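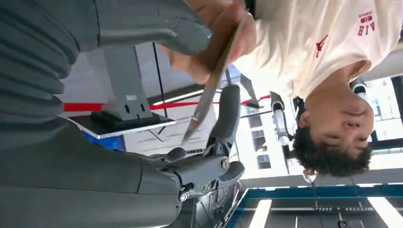
Reading time: 4 minutes

May 9, 2024

The project office has asked that each member of the software group keep a daily record for the length of the Nurkcombe stay. This entry covers the handover controller and the perception service that feeds it. Hardware matters are recorded separately by Masaru Shimada and are repeated here only where they affected the code.

The day began with the merge of the release branch that was left open in April. The branch replaces the fixed opening sequence for the hand with a state machine of four states: holding, offered, contested and released. The old sequence opened the fingers when the arm reached its offer pose and a timer ran out. It had served well enough on the bench at Prodlow, where the person receiving the card knew when to expect it. It was never suited to a visitor, who may reach early, reach late, or take hold of the card and then wait out of politeness.

The merge was not clean. Two files in the Vernitz driver had been edited on both sides, and the version that survived reported finger position in the older units. The controller accepted these values without complaint and entered the contested state as soon as it started. The fault was found by reading the log next to the configuration file, after a good part of the morning had been spent looking at the wrong component. A unit check has been added at startup. The driver will now refuse to load if the reported range falls outside the one declared for the hand.

Noreen Ó Dálaigh asked whether the check should stop the system or only give a warning. The group's position is that it should stop the system. A warning was already being printed on the affected machine, among a great many others, and it had been there since the merge.

With the units corrected, work moved to the rule for leaving the offered state. The rule depends on two signals. The first is an estimate of load on the fingers, taken from motor current. The second is a visual estimate, from the wrist camera, that a human hand is holding the far end of the object. Either signal may be wrong by itself. A thin card produces very little load when it is taken gently, and the current estimate drifts as the motors warm up. The visual estimate is steadier, but it arrives later. The rule as merged required both signals to agree in the same control cycle, which meant in practice that the hand often held on while a person was already pulling. This is unpleasant for the person and hard on the card.
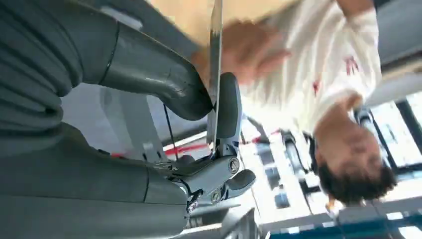 The visual estimate has been the weaker of the two signals, and most of the afternoon was given to it. The detector was trained largely on still hands, and its confidence falls sharply when the hand is moving. Confidence is then lowest at the very moment when the planner most needs an answer. In the wrist view the reaching hand is smeared by motion, while the finger pad and the screws on the gripper mechanism remain comparatively sharp. The detector had been treating the image as uniformly good or uniformly bad and discarding it as a whole. The change made today computes sharpness separately for the gripper region and for the region beyond it. Where the first is sharp and the second is not, the service now reports "moving, unresolved" in place of "no hand."

That third answer required a matching change in the planner. Nakpan expects a yes or a no from each perception source and has no place for a considered "not yet." The simplest course was to add a hold condition, so that the planner keeps its present plan while the unresolved answer stands and does not begin to withdraw the arm. The hold expires after 2000 milliseconds. If the hand has not been resolved by then, the arm returns to the offer pose and the cycle begins again. The expiry value is a first guess and has been marked as one in the configuration.

A related defect concerns bright edges. The segmentation step looks for long straight boundaries to find the object, and strong window light gives it more of these than it can use. On several recordings it preferred the line of the barrier rope to the edge of the object. Restricting the search to a band that begins at the fingertips removed the false detections from those recordings. Mr. Shimada pointed out that the band is defined from the commanded finger position and will be wrong whenever the fingers are blocked. He is correct. The measured position should be used, and an issue has been opened for it. The commanded value was left in place for today so that the comparison between runs would remain fair.

The agreement rule was then loosened. The two signals may now arrive within seven control cycles of each other, in either order. The load estimate opens the window if it comes first, and so does the visual estimate. Closing the window without agreement sends the controller back to the offered state and writes a line in the log giving both values. The group considered letting a very strong load signal release the card on its own. Ms. Ó Dálaigh favored this on the ground that a person who pulls hard should always win. It was agreed in principle. The threshold will need to be measured on the hand itself, and the branch that contains it stays switched off until that has been done.
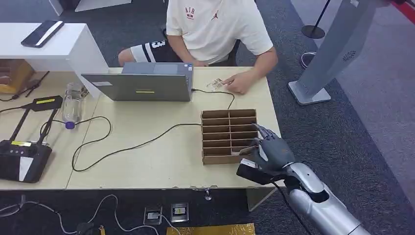 Picking was considered last. It shares the load estimate with the handover, and any change to one is liable to disturb the other. During a pick, the controller uses a rise in finger current to decide that the card has been gripped, and uses a second rise to detect that the card is catching on the side of its slot. The filter introduced for the handover smooths both rises into one. A replay of the April recordings through the new filter showed the second rise disappearing in most cases. The filter has therefore been made a property of the active state and is no longer applied globally. The pick states keep the older and noisier signal, for which their thresholds were written.

The change is small, but it exposed a design weakness that ought to be recorded. Thresholds are stored in one file and filter settings in another, and the only link between them is the memory of the person who tuned them. Anyone who edits one file has no reason to open the other. The proposal is to store each threshold together with the filter under which it was measured, and to have the loader reject a pair that does not match. Mr. Shimada will draft the format. The existing files will be converted by script and checked by hand before the old loader is removed.

The replay tool also received some attention. It had been reading camera and motor data at the rate at which they were stored, with no regard for the original time stamps, and so gave a flattering picture of how closely the two signals agreed. It now plays both streams against the recorded clock. Results obtained with the earlier version should not be quoted in the report to Prodlow. The two charts already placed in the draft were removed this evening and will be produced again.

Items carried forward: measured finger position for the search band; the threshold for release on load alone; the expiry value in Nakpan, which should be reviewed against longer recordings; and the startup warnings in the Vernitz driver. The last of these is assigned to the present writer, who has begun by listing the warnings and the names of the modules that print them. The list is in the shared folder under today's build.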